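Vamstead swap scheme claims big savings, but the numbers are thin

The group behind Vamstead's household swap days says the scheme kept 265 items out of the trash in February. The town is being asked to pay for two more years of it on the strength of that figure, and it deserves a closer look than it has had so far.

Under the scheme, residents drop off things they no longer want and take home whatever they like, free of charge. Beltell, the waste contractor, lends the space and prints the flyers. Hauwa Shehu, who runs the swap days, told a public meeting that 264 of the 265 items dropped off had found "a new home." The one left over was a fondue set.
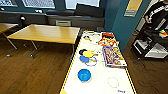
Finding a new home is not the same as staying out of the trash. The scheme keeps no record of what happens to an item after it leaves, and Shehu agreed at the meeting that no one has ever checked. It also makes no difference in its totals between a sofa and a saucer. A blue bowl is one item, and a yellow lid is one item too, whether or not there is anything at home for it to fit. An illustrated book scores the same as either. Weight would be a better measure – Beltell charges the town by weight – but nothing is weighed.

Murray Ross, who has lived in Vamstead for most of his life, asked whether the people taking things were the same ones dropping them off. Sign-in sheets show 107 names for the month. Shehu said some of those were repeat visits but could not say how many.

"I like it, I've used it," Ross said. "I got a lamp. I took the lamp back the next time. I suppose that's two items."

Kelechi Garba of Beltell said the company was "very encouraged" and expected to see lower disposal costs in time. Asked for the current costs, he said those would have to come from the town. The town's office said they would have to come from Beltell.

The request for funding goes to a vote next month. Shehu said she would look into buying a scale.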